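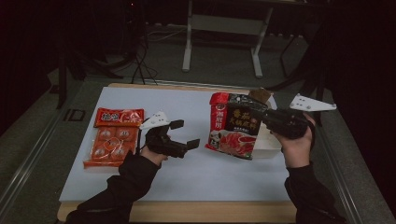
Nachhaltigkeits-Check Büro und Lager Istalach, Rundgang im Juni

So, ich bin wieder mit dem Klemmbrett durchs Haus. Meine Kommentare stehen jeweils gleich dahinter, lest sie bitte auch, wenn ein OK davorsteht!

1. Beleuchtung Flur und Treppenhaus: OK
Bewegungsmelder laufen alle. Der im Keller ist etwas träge, man steht kurz im Dunkeln (ich habe gewinkt wie verrückt).

2. Standby-Geräte: MANGEL
Im Besprechungsraum Kilgate hingen der Beamer und beide Lautsprecher am Strom, obwohl die Steckerleiste einen Schalter hat. Bitte benutzen.

3. Lüftungsanlage, Filter: OK
Sachiko Oshima hat die Filter im Frühjahr getauscht, der Aufkleber ist dran. Druckverlust 105 Pa, unser Grenzwert liegt bei 600, da ist also viel Luft – im wahrsten Sinne.

4. Lärm am Kompressor: BEOBACHTEN
59 dB an der Bürotür gemessen. Erlaubt ist das, angenehm finde ich es trotzdem nicht. Türdichtung unten ist eingerissen.

5. Abfalltrennung: MANGEL
Ach Leute. Im Papier lagen wieder beschichtete Becher, und die gelbe Tonne hinten am Tor hat keinen Deckel mehr. Neuer Deckel ist bestellt.

6. Papierverbrauch: OK
100 % Recyclingpapier in allen Druckern, auch im Nishimura-Raum, wo letztes Mal noch die alten Pakete standen.

7. Leuchtmittel und Batterien, Sammelbox: OK
Halb voll. Nimmt Tove Thorlacius beim nächsten Mal mit nach Pollstead.

8. Wasserhahn Teeküche: MANGEL
Tropft. Immer noch!

Nachkontrolle für 2, 5 und 8 mache ich im Juli, Punkt 4 schaue ich mir dann gleich mit an.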